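Relatório de progresso - Programa de Isolamento Térmico em Habitação Arrendada, Ustthorpe
Apresentado à Fundação Gill em 24 de fevereiro de 2018

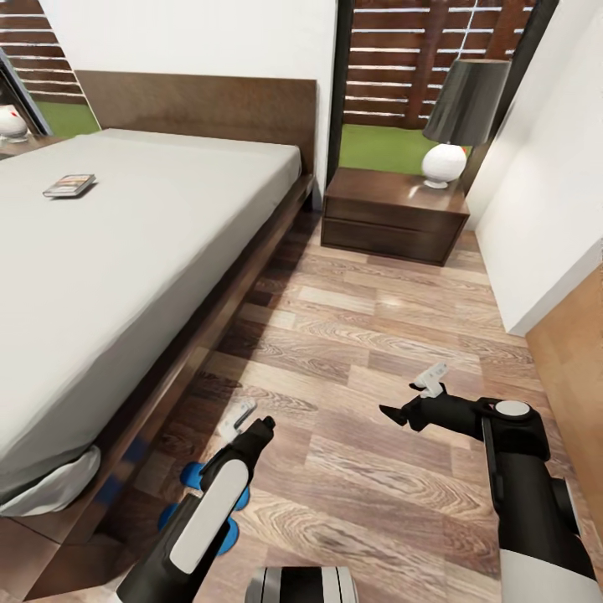 O presente relatório incide sobre o segundo semestre de execução do programa, cujo objetivo é reduzir as perdas de calor em coberturas e paredes exteriores de habitações arrendadas. Até à data foram recebidas 413 candidaturas, das quais mais de 200 reúnem as condições de elegibilidade previstas no regulamento.

Encontram-se concluídas as intervenções em 98 habitações. A empresa Skutham assegurou o isolamento das coberturas; os trabalhos em paredes couberam à Futow, que iniciou a obra com três semanas de atraso devido à entrega tardia dos painéis de lã mineral. O calendário foi revisto e aceite por ambas as partes.

Em 11 casos o processo está suspenso por falta de autorização escrita do proprietário. Os serviços enviaram segunda notificação e aguardam resposta - findo o prazo, as vagas serão atribuídas por ordem de inscrição.

A despesa mantém-se dentro do valor aprovado. Solicita-se, contudo, autorização para transferir o saldo da rubrica de divulgação para a de vistorias técnicas, uma vez que os edifícios mais antigos exigem uma segunda visita antes da emissão do certificado energético.

No próximo período prevê-se concluir as paredes do setor norte e iniciar a leitura comparada dos consumos de gás e eletricidade.

Contacto: Gabinete do Programa, Ustthorpe | © 2018 Todos os direitos reservados | Voltar ao topo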